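I have been reading the council's summer bulletin so that you don't have to, although the way things are going you may prefer it to the newspaper. The big news is that the old Customs House on Bai Street is for sale again. Built in 1894, closed more often than open, and now described by the agents as "ready for a visionary". I went past it yesterday. It is ready for a roofer.

I did spend a happy ten minutes working out how I might buy it. The asking price isn't printed, so I assumed a number I could afford and went from there. I'd put a bakery on the ground floor, let the first floor to somebody quiet, and live at the top with a telescope and a grudge against the ferry horn. Diane Li, who has known me long enough to be unkind, pointed out that I already live at the top of a building and complain about the stairs.

Other matters, in no order.

The swans are back on the boating lake and have taken over the slipway. You may remember that in March the parks people put up a sign asking us not to feed them bread. The swans have since pulled it over and are nesting against it. There is now a second sign, further back, asking us not to approach the first sign. I stood and read both while eating a cheese roll and have rarely felt so watched.

The number 2 bus will go round by the hospital from next month, which people have been asking for since before I moved here. In exchange it will no longer stop at the market, which people use. Peiyu Ding wrote a very good letter about this to the bulletin and they printed it under a photograph of a tram. We haven't got trams. Her sister Huiling has cut it out and put it on the fridge.

I am told there's a plan called Vision 2058. I have a copy. It has a great many drawings of slim people walking slim dogs beneath trees that will need at least until 2058 to get that big, so full marks for realism there. The harbour is shown with a footbridge, a floating garden and no gulls whatsoever. I'd love to know what they intend to do with the gulls. Our present ones took a whole waffle off Nadja Stöckli outside Nurkuseo last week and came back for the napkin.

Nurkuseo, by the way, has changed its menu, and the soup now comes in a jar. I don't mind the jar. I mind being given a fork with it. The cardamom buns are the same as ever and I would forgive that place nearly anything, including the stools.

Stirkar, the little cinema behind the fish market, wants 2000 signatures to keep its late licence. Sign it if you're passing, there's a clipboard by the till. Yes, the heating makes a noise like a man looking for his keys, and yes, they once showed us the second half of a film first. Shuzhen Shao still says it was better that way round. But it's the only place within walking distance where you can see something with subtitles after nine in the evening, and when it goes it'll be a gym. We have enough gyms. I belong to one of them and can tell you there is always plenty of room.

Last thing: whoever has been leaving the courgettes on the steps of our building, thank you, and please stop. I've had them fried, grated, and in a cake that the whole stairwell was very polite about. If you grow anything else, I'm in most mornings.

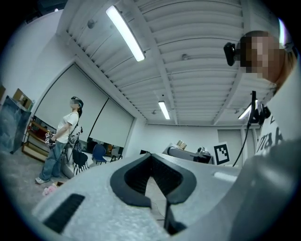
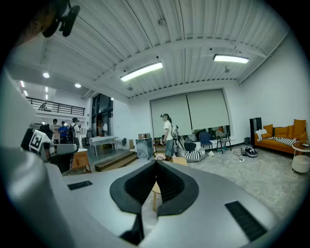
Page last changed: 2026-07-20

Comments are open again, after the business with the man selling gutters. If you've heard anything about who is looking at the Customs House, do say. I've got a rumour about Ular, the people who did up the grain store and painted it that green, but it came from the queue at the chemist's and I wouldn't put it any higher than that.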